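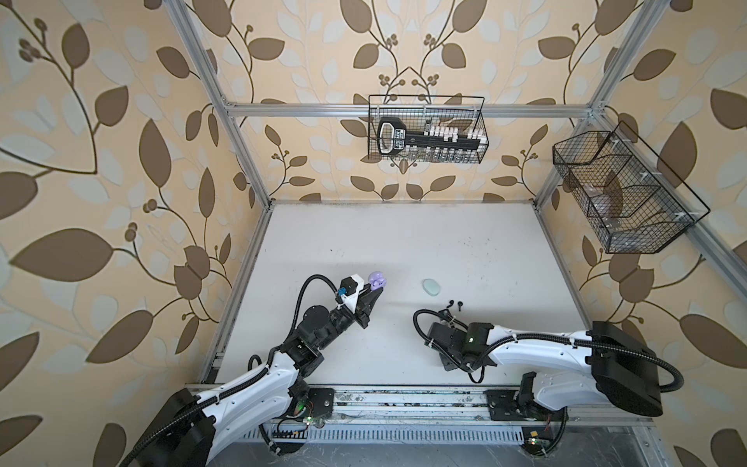 3.2 Equipment planning and unit cost

Planning for the second build started in April, once the first cell had been in regular use and its running costs were known. The budget was prepared by Ming-te Tsai and checked against supplier quotes by Mei-kuen Yu. We costed each cell as a complete unit: two arms with grippers, the aluminum frame, the tabletop, control boards, cabling and the small objects used in the handling tasks.

Quotes for the arms came from Skondden and Mokovar. Skondden was cheaper per arm but quoted a lead time of 24 weeks, against nine for Mokovar. As the Brannigan site had to be staffed from the first day of its lease, we chose the shorter wait and accepted the higher price. Spare gripper jaws were ordered at the same time to save on freight.

Figure 4. Two-arm cell during an earbud handling task. Both arms are mounted on the front rail, and mesh baskets on the back and right side keep other items off the table.

Frame stock was a small part of the total. Cut extrusion, brackets and fasteners came to $700 per cell, and assembly was done in-house. Cabling was harder to estimate – our first budget allowed for one set per arm and no spares, and it was overspent within seven weeks. The revised budget treats cables as a consumable and gives them their own line.

Task objects also have their own line. Earbuds and their cases are inexpensive, but they need to be bought in matched sets and in more than one colour, and small parts go missing. We now reorder quarterly through the Pullesby office.

Labour for cleaning and recalibration was left out of the unit cost and is reported with site overheads in Section 3.4.

We use cookies to improve your experience on this site. By continuing to browse you agree to our use of cookies. Accept | Manage preferences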